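# Cómo se compra un robot que dobla ropa

Comprar un robot no se parece mucho a comprar una bicicleta. Antes de pagar hay que pensar qué trabajo va a hacer, qué piezas lleva y cuánto dinero hay. A eso último se le llama **presupuesto**: una lista de gastos con un límite que no se puede pasar.

Vamos a verlo con un caso. En la lavandería Plarnia, en Renville, doblan sudaderas, camisetas y sábanas. La encargada, Ghizlane Salem, quiere un robot para la parte de doblar. Tiene que presentar su plan en febrero.

## Primero, el trabajo

Una caja tiene siempre la misma forma. La tela no: se arruga, se enrolla y esconde sus bordes. Por eso Ghizlane empieza por mirar cómo se agarra la ropa con una pinza.
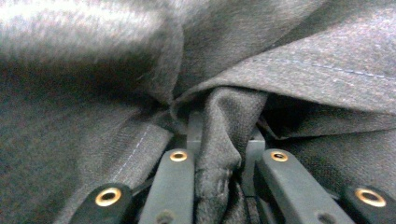

Una pinza para tela tiene que apretar lo justo. Si aprieta poco, la prenda se escapa. Si aprieta demasiado, puede estropearla. En su cuaderno, Ghizlane escribe tres preguntas para el vendedor:

- ¿Qué telas puede sujetar, finas y gruesas?
- ¿Cuánto pesa la prenda más pesada que levanta?
- ¿Se pueden cambiar los dedos cuando se gastan?

## Después, la lista de gastos

La pinza es solo una parte. También hacen falta una mesa, cables, enchufes cerca y sitio para moverse. Y hay que enseñar al robot. Una forma de hacerlo es que una persona use pinzas de mano y repita la tarea muchas veces, mientras se graban sus movimientos. Esas horas también se pagan. 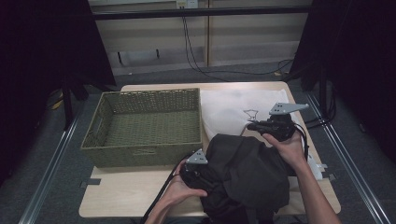 *Dos pinzas de mano sujetan una tela negra sobre la mesa.*

Karim Mansour lleva las cuentas de Plarnia. Su primera lista quedó así:

| Gasto | Cantidad |
|---|---|
| Pinzas | 2 |
| Dedos de repuesto | 14 |
| Horas de práctica | 400 |
| Meses hasta empezar | 11 |

Las horas de práctica sorprendieron a Ghizlane. Karim le explicó que un robot necesita ver la misma tarea hecha de muchas maneras – con la manga dentro, con la manga fuera, con la prenda al revés.

## Comprar o alquilar

Con la lista hecha, se piden precios a más de una empresa. Nurneck vende el equipo completo. Wieczorek lo alquila por meses. Alquilar cuesta menos al principio, pero si se usa durante años puede salir más caro. Ghizlane prefiere alquilar primero y probar con las prendas de cada día.
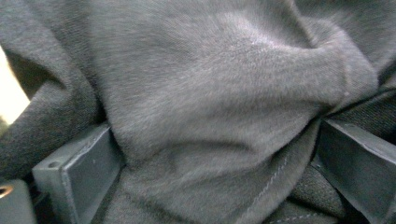
## Guardar algo para los arreglos

Las piezas se gastan y los cables se rompen. Un buen presupuesto deja dinero aparte para eso. Se llama **mantenimiento**, y en Plarnia lo apuntan en una hoja distinta para no gastarlo en otra cosa.

## Haz tu propio plan

Piensa en una tarea de tu clase, como recoger los lápices. Escribe qué máquina haría falta, qué piezas llevaría y quién le enseñaría. Ponle un precio a cada cosa y suma. Si te pasas del límite, decide qué puedes quitar o alquilar.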